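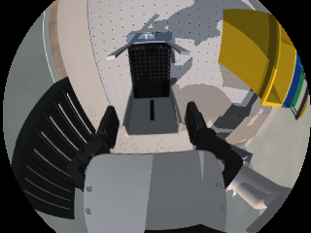

Summer checkout is coming back to all of our school libraries, and this year every grade gets to join in! Last year we tried it with third and fourth graders only, and families took home 1,031 books over the break. Kids came back in the fall wanting to talk about what they'd read (dragons, mostly, and a surprising amount of shark biology), and teachers at Wolach Elementary asked right away if we could open it up to everybody.

So we are! Starting in May, each student can borrow up to seven books and keep them until the first full week of school. Loan Lò, our librarian at Durkent Middle School, has been pulling together grab bags for kids who don't know what they want, sorted by mood instead of by reading level. Her "rainy afternoon" bag is already getting requests from the staff. 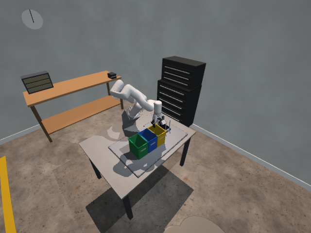 How to sign up

Permission slips go home in folders next month, and you can also pick one up at any school office. One slip covers all the children in your household, even if they're at different schools. Students with overdue books from this year can still take part, so please don't let that stop you. Send back whatever you find under the couch and we'll call it even.

Hema Shetty's fifth graders at Wolach have written 17 short reviews to help younger readers choose, and they'll be posted by the library doors. Go read the one on the haunted lighthouse book. It's wonderful.

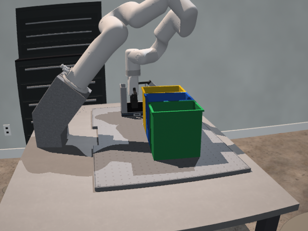 Robot arm over the table, with bins nearby.

We're also adding 70 Spanish and Vietnamese picture books, chosen with help from Nhi Vi, our family liaison. They'll be on the low shelves at Laxdal Primary first, then move between buildings.
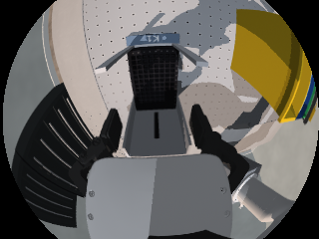 What happens if a book gets lost over the summer?
Let the school library know in the fall and we'll take it off your child's record. There are no fines or replacement fees for summer checkout books.

Stop by and ask us for a recommendation anytime. We love that part!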